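Home Baking 1: Yeasted Doughs
Handout 3 – Enriched dough, from mixing bowl to cooling rack
Utomham Community Kitchen, revised 8 Jun 2022

Welcome back! Last session we made lean dough (flour, water, salt, yeast) and got to know how it feels at each stage. Now comes the fun part – butter, eggs, milk and sugar all go in, and the dough starts behaving like a different animal. Please read this before class, because once the mixers are running nobody can hear me.

What "enriched" means

Any dough with a good amount of fat, sugar, egg or dairy in it. Cinnamon rolls, challah, brioche, hamburger buns, the braided loaf my aunt made every October. Fat coats the flour and gets in the way of gluten, so the crumb turns out soft and tender. Sugar holds on to water, which leaves less of it for the yeast, and so a sweet dough rises slowly. If yours looks sleepy after an hour, leave it alone and go read something!

Class formula (makes 9 rolls)

Bread flour, 357 g
Whole milk, lukewarm, 180 g
Egg, 1 large
Sugar, 40 g
Instant yeast, 6 g
Salt, 6 g
Soft butter, 60 g

Weigh everything, even the milk. A cup of flour scooped by one person and spooned by another can be so far apart that you end up with two different doughs, and then we can't compare results across the tables.

Mixing

Stir the milk, egg, sugar and yeast together, add the flour and salt, and mix until you can't see any dry bits. Cover and rest 20 minutes. This rest does a surprising amount of the kneading for you. Then knead 5 minutes and start adding the butter, one spoonful at a time, waiting until each spoonful has disappeared before the next. It will look awful for a while, greasy and torn and sliding around, and then all of a sudden it comes together and gets silky. I have taught this class for years and I still love that moment.

Hold back on extra flour. Use a bench scraper and a light hand, and wet your fingertips if you must. 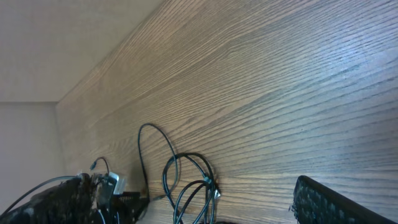 Tonantzin Pacheco wrote on her feedback sheet that she kneaded the full time by hand, added no flour at all, and still had dough stuck to her up to the wrists, so was she supposed to just keep going? Yes, mostly! Check the temperature of your butter first. If it's shiny and close to melting it will smear through the dough and stay sticky however long you work it. Put the bowl in the fridge for 10 minutes, then pick it up again. Her rolls were lovely, by the way.

First rise

Lightly greased bowl, covered, until puffy and close to doubled. In our kitchen that takes 90 minutes. At home it depends on your room, so mark the side of the container with tape and watch the dough, not the clock. You can also refrigerate it overnight at this stage. Cold dough is much easier to shape, and the flavor gets deeper.

Shaping and second rise

Divide by weight, round each piece, and pull it toward you on an unfloured spot so the bottom grips and the top tightens. Set in a buttered 8-inch square pan, three by three. Cover and let rise 45 minutes or until a gentle poke fills back in slowly. If the dent springs right out, give it longer. If it stays put, get it in the oven now.

Baking

Brush with beaten egg. Bake at 350°F, starting to check at 25 minutes – most pans are done by 30. The middle roll is always last, so that's the one to test: 190°F in the center. Tent with foil if the tops are getting dark early. Cool in the pan 10 minutes, then move to a rack.

Homework

Make the formula once as written and once with half the butter. Note rise times for both and bring one roll of each. The Gretton group will swap samples with the Hakden group at the start of class.

Next time: laminating by hand. Bring an apron, a ruler and cold butter.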